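4.3 CPU placement, teach and check
Rev. 17 Nov 2021, B. Overgaard. Haslam cell only, Dallgate has its own sheet.

Before you start: tower on its side, side panel off, ground strap on. Drive cables tucked away from the board, the arm does not see them.

1. Load program 31. Speed at 5 percent. Leave it there till step 7.
2. Open the socket retention all the way. Half open will catch a fingertip.
3. Jog to the approach point over the case, fingers pointing down. Check the wrist cable has slack on both sides. 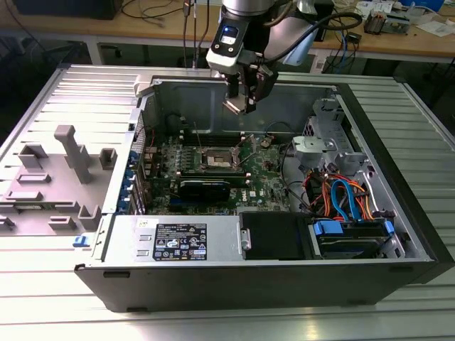

4. Set grip force to 65. Not higher, even if the part slips. If it slips, clean the tips (see 6.2).
5. Pick the processor by its edges. Never by the contact side.
6. Look at the wrist camera view. Corner mark on the chip has to match the mark on the socket. If it dosen't, back out and re-pick, do not twist it in the grip.

CAUTION: No sideways moves below the approach height. Bent pins = new board.

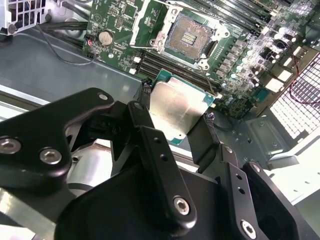 7. Level the chip, then lower in single steps. Stop at first contact reading. Open fingers, retract straight up.
8. Close the load plate by hand. The arm doesnt do this one.
9. Save the point, write the offset in the log.

Note: fault 1170 on retract means the fingers did not open fully. Hit hold, call Védís Hauksdóttir or Auður. Do not reset and retry.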